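February was mostly a month of timestamps for me. I wanted to write about the planner, because this is the part of Plaltar I like the most, but before the planner I had to repair something much more boring, so I will write about that first.

Our folding policy learns from recordings made with two hand-held grippers. Each gripper writes its own log, and each log believes its own clock. In the beginning I trusted a tool called Dratix to put the two logs together. It matches them on the first message and then assumes that both clocks run at the same speed. They don't. After 20 minutes the left hand was late by 200 ms, and in the replay it closed on cloth which the right hand had already moved.
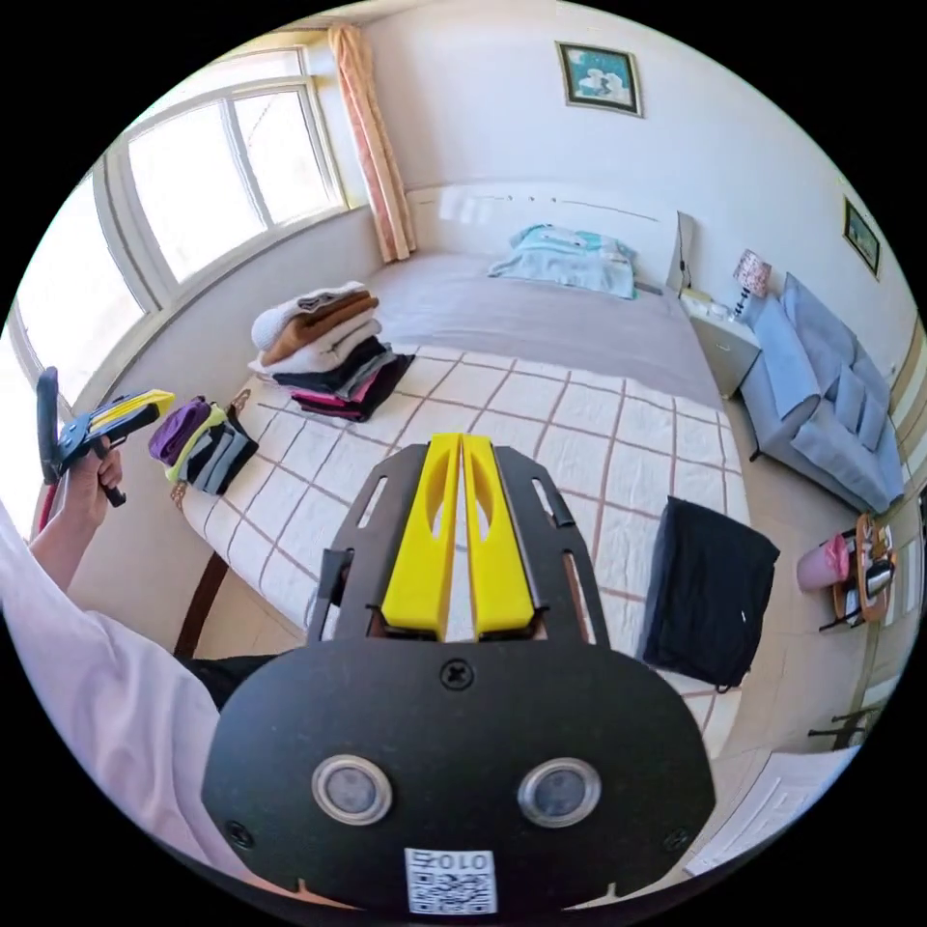

My first idea was to correct the offset once per session. It was better, but the error came back slowly in every long recording. Now I estimate the offset again for each episode, and I fit a line between the estimates. The code is short:

- read the trigger signal and the pose from both logs
- find the moments where both hands move together
- correlate the speeds, keep the best shift
- refuse the episode if the fit is bad

The last point took me the longest to accept. I don't like to throw away data. Paula Ghiță, who reviews my merge requests, wrote under this one only "please refuse louder", so now the script stops with an error and prints the episode name.

## The planner, finally

With the logs aligned I could go back to Ovier, our small planner. It takes the predicted grasp points and decides which hand goes first. The old version had a fixed rule (left hand holds, right hand pulls), and it worked well for towels. For trousers and sleeves it worked badly.
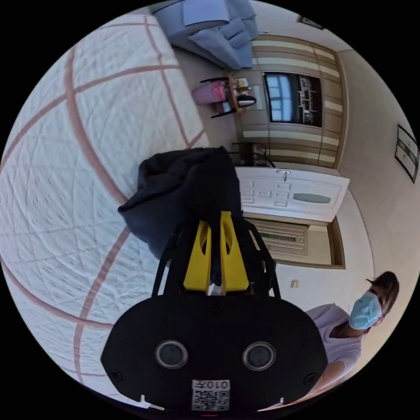
Perception is still the weak side of it. Ovier receives a mask of the garment from the segmentation step, and from the mask it looks for corners. On a flat towel a corner is a corner. When the cloth is in the air the outline says very little: a dark navy piece apparently held at the yellow fingertips is all folds, with one loose corner flopping to the side, and the pink stripes of the bed cover give the detector many straight edges that it likes too much. I tried to raise the edge threshold and lost the real corners first. What helped more was to use the mask of the last 4 frames together and to drop every corner candidate which doesn't move with the fingers.

There is still one bug I don't understand. If both hands ask for the same grasp point, Ovier gives it to the left one, always, even when the right one is closer. I have read this function many times. I suspect the sort, which gets the distances in the wrong unit from one of the two callers, but I have no proof yet.

Next I want to move the settings out of the code and into Dobre, where the rest of the team keeps theirs, and then to write a test with two logs that drift on purpose. If you also merge logs from two devices, check the end of the recording and not only the start.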